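Thursday, November 8, 2018

6 min read

Woke before the alarm and lay there listening to the radiator knock. It does that for the first week of cold weather and then quits. I got up at five thirty, made coffee, and read over the list I wrote last night so I wouldn't forget anything for the move.

The move is my mother's. She is going from the house on Addo Street to the apartment at Bunell, which is on the ground floor and has a walk-in shower. She agreed to it in March, changed her mind in summer, and agreed again after she slipped on the back steps. The truck is booked for next Friday. I have taken the week off for it, and today was my last full day in the house with her before my sister arrives and has her own ideas about everything.

Got to Mom's at seven. She was already dressed and had packed one box, which held the good tablecloth, a flashlight and all of her spices. I left it alone. We had toast standing up because the kitchen chairs were stacked in the hall.

We started in the upstairs closet. I had been dreading that one. Dad's coats were still in there, and his dress shoes, and a garment bag I had never seen opened. It turned out to be his suit from my wedding. Mom wanted to keep it. I said all right and put it on the bed with the other keeps. By ten the bed was covered and the donation pile was two belts and a bathrobe.

Maritza Betancur came over from next door around then with empty boxes from the store where she works. She is good with Mom in a way I am not. She held things up one at a time and just waited, and Mom would look at the thing and say "go" or "stay." I kept explaining why something should go, and that made Mom dig in. After a while I went down and did the basement so the two of them could get on with it.

The basement was mostly paint cans and jars. There is a county drop-off for the paint but it only opens Saturdays, so I lined the cans up by the door. Found the box of slides from the lake. Found my spelling ribbon. Found the Rurkex humidifier, in its box, with the receipt, never used. Dad bought it the winter I had bronchitis and I remember being told we were getting one. I suppose I got better first.

The furnace man came at eleven. Fiifi Abugri, the same one who put it in. The buyers want a paper saying it was serviced this year. He changed the filter, ran it for a while, and wrote up the slip at the dining room table. He charged 383 dollars, more than I expected, but that included a part for the igniter and he showed me the old one, which had a crack in it. Mom asked after his daughter and gave him a jar of the plum jam. He took a second one when she offered.

Lunch was soup. Mom ate well. She asked me twice what day the truck was coming and I wrote it on the calendar in marker.

After lunch we had our one real argument. It was over the sideboard. I measured the wall at Bunell two weeks ago and the sideboard is 4 inches too long for it unless it goes in front of the window. Mom said then it will go in front of the window. I said she would lose the light. She said she had never cared for light in a dining room. I have no idea whether this is true. She has had sheers on those windows my whole life, so it may be. I went out and sat in the car for ten minutes, then came back in and said fine, the sideboard goes. She had already started emptying the drawers.

In the bottom drawer were the quilts. I had forgotten there were three. The blue one is hers, the wool one with the heavy backing was her mother's, and the third she never finished. It is made out of our old shirts. She cut squares from everything the three of us outgrew and sewed perhaps two thirds of a top, and then Dad got sick and it went into the drawer. The pins had rusted. I knew a lot of the squares. My brother's school stripe, the corduroy I hated, a yellow flannel that I think was pajamas.

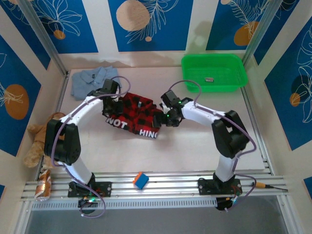
Mom spread it across her knees and went over it for a long time. She told me which store each shirt came from, and for a few of them what she paid. She can't tell me if she took her pill this morning but she knows the price of a boy's shirt forty years ago. I wrote some of it down on the back of the furnace slip, and I need to remember to copy it out before the slip goes to the buyers.

I asked if she wanted to finish it. She said her hands were no good for it now. Then she said Gülizar might, meaning Gülizar Taşdemir from her old sewing circle, who is younger and still takes in work. I called her from the kitchen. She said to bring it by on Sunday and she would look at it, and that she would want more fabric if there was any. There is. The rest of the shirts are in a bag behind the sewing machine, washed and folded. I put the bag and the quilt top together in the trunk of my car so they don't end up on the truck.

The sewing machine is a stay. It weighs as much as a child. I told Mom the movers could carry it and she said they had better.

Packed the china from three until nearly five. Newspaper, then towels when the newspaper ran out. One saucer broken, my fault. Did not mention it.

Kyrylo Tkachenko from the moving company phoned to confirm. Two men and the medium truck, arriving at eight. He asked about stairs and whether there was a piano. He said to empty the dresser drawers but leave them in. The new building wants the elevator booked even though she is on the ground floor, because the form has no other way to reserve the loading door. I filled in the form.

Made Mom an early supper, scrambled eggs and the end of the soup. She was tired and a bit short with me, and I was short back. We watched the news. She fell asleep before the weather. I put the wool quilt over her and washed up as quietly as I could, and she woke up anyway and told me the sponge was for counters.

Home by eight thirty. My back hurts. Asmaa El-Sayed had left a message about work, nothing that can't wait, though I will call her in the morning so it isn't hanging over me. The Boltorden account is hers until I get back and she knows it better than I do.

For tomorrow: tape, the good kind. Bubble wrap for the mirror. Call the phone company again about moving her number. Ask the pharmacy if they deliver to Bunell. Measure the sideboard one more time. Take the suit to the cleaners, since if she is keeping it she may as well keep it clean. Pick up my sister at the station at 4 and get milk on the way.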